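Jendcombe Kitchen Sim Pack — planning and budget page

Products > Simulation > Kitchen > Jendcombe

Status: shipping. Last edited December.

For labs and small teams pricing a fridge-and-counter manipulation setup before they buy the real thing. Short version: buy the sim seats first, the arm second, the real fridge last. Most people do it backwards and end up with an appliance in a hallway.

What you get

Open-door refrigerator asset with glass shelves, drawers, door bin, handle. Kitchen around it. Arm model, white, with gripper. Small food-type objects for the shelves. Scene files and a run script. Task list with 24 starter tasks, mostly reach, pick, place, open, close.

Reach checks are where it pays off. Shelf height against gripper clearance, drawer front against elbow. A lot of arms look fine on the spec sheet and then the wrist has no room once it's past the door line. Run your own arm model in the same fridge before you sign anything. Two small items on a glass shelf is a good first test, cheap to set up and it tells you plenty.

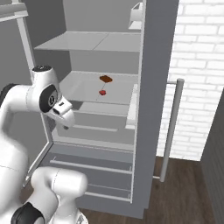 Seats and pricing

Seat license, single user: $441 per year. Floating seat is quoted, depends on how many machines. Academic terms on request, bring a school address.

Minimum order is one seat. Discount starts at 10. No discount on the arm model add-on, sorry, thats licensed in from Bhatt and we don't set the price.

Renewals go out by email. Check the spam folder — we get this one a lot.

What else to budget for

Workstation with a decent GPU. One per person if they're rendering, one shared is OK if they're only planning motions. Don't spend big here in year one.

Storage. Camera output adds up fast, more than folks expect. Set a keep/delete rule before the first long run.

Staff time. Plan on 6 weeks from install to results you'd show someone. Less if the team already has a controller they trust. Much less if nobody is swapping the gripper halfway thru.

Real hardware, later. Arm, mount, safety kit, fridge. Get the fridge measured against the sim asset, not the other way around. Shelf spacing can be edited in the scene file, so can drawer travel. Door swing too, but reload after or it sticks at the old angle (known bug, on the list).

Camera placement

Leave money for it. Seriously. Side panel and arm both eat the view and you'll want more than one angle on the shelves. One view for reach, one for the objects, then decide if a wrist view is worth the extra. In sim it costs nothing to move them around. On a real rig every move is a bracket and a recalibration, and an afternoon gone.

Small items need the most care. Something cherry-sized on a pale shelf is easy to lose behind a finger, and flat bar shapes are a pain to grip without an edge to get under. Test both before picking fingers.
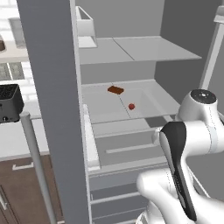 Fingers are the part we'd overspend on if we had to pick one. Order spares with the arm, shipping them alone costs silly money. Tresenside stocks the standard pads, longer lead time on anything custom.

Compatibility

Scene files load in the current release and the one before. Older than that, ask first. Custom arms OK if you have a clean model with joint limits filled in. Missing limits is the number one support ticket.

Not included: mobile base, force sensor model, liquids. Liquids are being looked at, no date.

Suggested buying order

Year one, first half — two seats, one workstation, starter tasks only.
Year one, second half — your own arm model in the scene, reach report, camera plan.
Year two — arm and mount, then fridge. Keep the seats running alongside, you will go back to them.

If the grant has to be spent in one go, put the arm on a dated quote and ask the vendor to hold it. Some will.

Ordering

Sold direct and through Fedcombe. Same price both ways, Fedcombe is quicker if you need a purchase order matched to a quote. Send seat count, arm model name, and wether you need floating. Quotes come back same day if the request is in before 2 pm.

Returns: unused seats only, before the key is activated.

Related: Jendcombe reach report template, gripper finger sizing notes, scene file change log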